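Chapter 7
Stone, Brick and Other Hard Surfaces

What this chapter covers
7.1 Where building stone comes from
7.2 Veins, grain and color
7.3 Brick and mortar
7.4 Caring for stone in the home

Most of the materials in a kitchen wear out within a generation. Stone is an exception. A slab that was cut for a counter may outlast the cabinets under it and the pipes behind it, and many slabs are taken out and used again in another house.

The quarry at Skodmont has supplied cut stone to the town of Salerow for 185 years. At first the blocks went into bridges and doorsteps. Kitchen counters came much later, when saws could cut a slab thin enough for two people to lift.

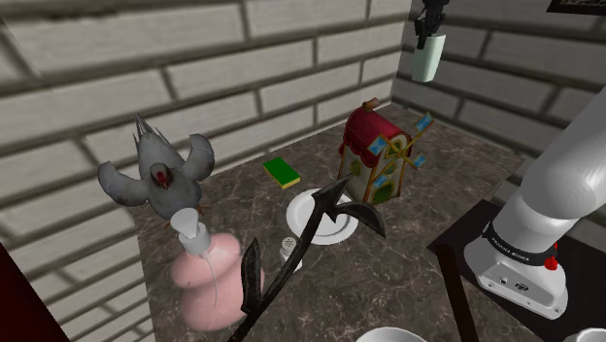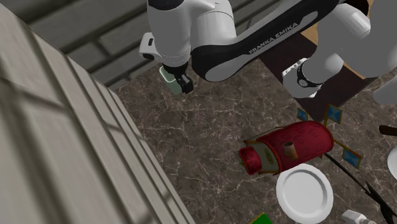
Dark brown surfaces with pale veins, from two viewpoints.

Text by the Rudd Schools Press editorial group, Londuden

Veins form when cracks in a rock fill with another mineral. The filling is often lighter than the rock around it, so it shows as a thin line once the surface is polished. A vein may be as strong as the rest of the stone, or it may be the place where the slab breaks. Masons tap along it with a small hammer and listen for a dull sound.

Brick behaves differently. It is made from clay, and its color depends on the iron and lime in that clay and on the heat of the kiln. Mortar is usually softer than the brick it joins, so that small movements in a wall crack the joint first. Joints can be raked out and filled again.

Before you begin Section 7.1, find one stone surface and one brick surface near your school. Write down the color of each, and note any cracks, stains or repairs. You will need these notes for the exercise on page 300.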